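Looking after wooden chopsticks and spoons

Posted 23rd October in Kitchen

Wooden chopsticks last for years if they are washed by hand and dried properly. Most of the ones that get thrown away have been through the dishwasher too often. The heat lifts the grain, the finish goes, and after that they pick up stains from soy sauce and curry.

Washing

Wash them soon after the meal in warm water with a little washing-up liquid. Use the soft side of the sponge. Hold the bundle loosely in one hand and rub the tips with the other. Don't leave them standing in the bowl while you do the pans. Rinse under the tap and shake off the water.

For a smell that won't shift, mix a spoonful of bicarbonate of soda with 200 ml of warm water, dip the sponge in it, rub along the wood and rinse again.

Drying

Wipe each one with a tea towel, then lay them out flat until the next morning. Standing them tip down in a cutlery drainer keeps the ends damp, and the ends are where black spots start. If you only have a drainer, put them in with the tips up. 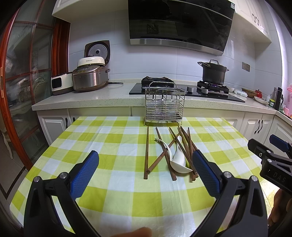 Sorting is easier before they go back in the drawer. Sets get mixed, and chopsticks that differ by even a few millimetres are awkward to use. Tip everything out on the table and match them by length first, then by colour. With plain brown ones like these, lengths are the only thing to go by, so stand them on end in a mug to compare. Take the china spoons out of the heap before you start, as they chip if they are knocked together. Any odd chopsticks left over are useful for stirring paint or propping up seedlings.

Oiling

Unvarnished wood can be oiled two or three times a year. I do mine in January and again in summer. Food-grade mineral oil is fine; olive oil goes sticky. Put a few drops on a piece of kitchen roll, wipe it on thinly, leave it overnight and buff off what is left. Lacquered chopsticks don't need it.

Rough tips

A rough tip can be smoothed with fine sandpaper, 200 grit or higher. Sand along the grain, rinse, dry and oil. If the wood has split or feels soft, throw it out.

Storing

Keep them in a dry drawer with a bit of air. I use a shallow Okcombe tray without a lid. Sealed plastic boxes hold any damp that is left in the wood.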